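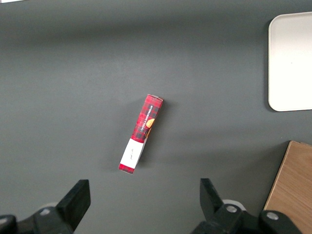
Vanilla shortbread, plaid box and all, waiting for the kettle.

Sep 1, 2018

I have been meaning to write about shortbread since April, when I found a box of it at the back of my pantry behind the oatmeal and ate most of it standing up. It has taken me this long to get to it (the summer was the summer, and you all know how I am with a deadline), but it rained this morning and I had the whole Saturday to myself, so I put the kettle on and got out another box.

I think it's the plaid that gets me. My grandmother always had a red plaid tin in the house at the holidays, and by the middle of January it had buttons in it, or thread, or once, to my great disappointment, picture hooks. So when I see that red and black pattern on a grocery shelf my hand goes out before I've thought about it! I know perfectly well that a cardboard box won't hold buttons afterward. I still have trouble putting the empty ones in the recycling. There are two of them in my desk drawer right now with pencils in them, and they are a very good size for pencils, being so long and slim.

This one came from the little import shop in Prorville, the one next to the dry cleaner, which is a 15 minute drive if you don't get stuck behind the school buses. I go for the tea, mostly. They carry a loose black one called Kashindye that I've never seen anywhere else, and it's strong enough to stand up to something buttery, even with a good splash of milk. I've tried shortbread with the flowery teas people give me for my birthday and I'm sorry to say the cookie wins every time.

Now, I do make my own. My old recipe card says flour, butter, sugar, a pinch of salt, and then "bake till it smells right," and I've stuck to that for years. I add a spoonful of vanilla, and I know there are people who feel strongly that vanilla has no business in shortbread at all. One reader wrote me a whole email about it last winter, and it was a lovely email, but I didn't change my mind. Vanilla makes the kitchen smell like someone is expecting company.

But there are days for baking and days for opening a box, and I've stopped feeling guilty about the second kind. I like to put a few pieces out on a white tray, even when it's only me, and carry it over to the window with my cup. Half the pleasure is in the carrying.

If you're serving store-bought shortbread to guests, a small bowl of raspberries next to it is nice, or a little lemon curd. I wouldn't do both. And if the pieces have gone a bit soft, give them a few minutes in a low oven and let them cool all the way before you touch them.

The kettle has clicked off, so I'm going to stop here. Next time I'll try to get to the plum jam, which I promised somebody in the comments back in July.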